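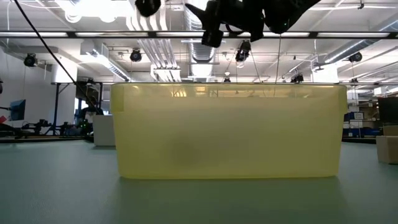 Elis Mostyn wrote in May to object that my advice on household papers had been too strict, and that a family which keeps every letter does no harm to anyone. The objection deserves a proper reply.

My position remains that papers should be kept on purpose. When the house at Prarwood was cleared, the family found 274 letters, a great many receipts and the guarantee for a cooker that had left the kitchen long before. The letters were worth having. The receipts had simply been put down and left, and they made the letters harder to find.

Mounir Helmy, with whom I did most of the reading, proposed a limit of 60 minutes at a sitting. I would recommend the same to others. Beyond that point one begins either to keep everything or to throw away too freely, and both have to be put right later.
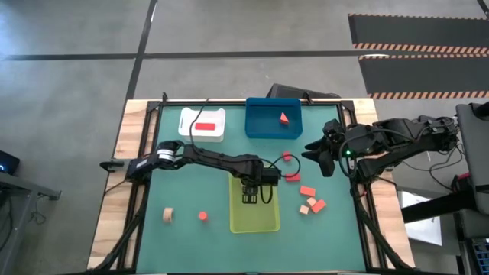
A method for the first sort

Papers should be divided into three groups: those required by law or by a bank, those of interest to the family, and those awaiting a decision. The last group is the difficult one. It should be given a date for review - the end of the same month is suitable - and should not be added to in the meantime.
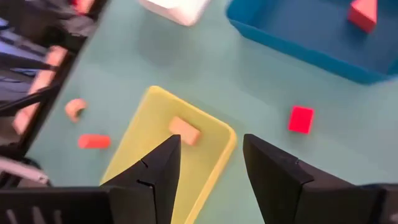 Loose sheets suffer most while they are being moved from one room to another. Envelopes part from their letters, and small photographs slip out from between the pages. I advise against carrying them in the hand, even across a landing. A plastic tray with a raised rim, such as the pale yellow one shown, is well suited to the purpose, provided that it is not overfilled. Larger documents should travel flat in a folder.

The Ingvarsson letters, which are in poor condition, will be considered separately.

Contact | Copyright Stirkine Household Notes | Back to top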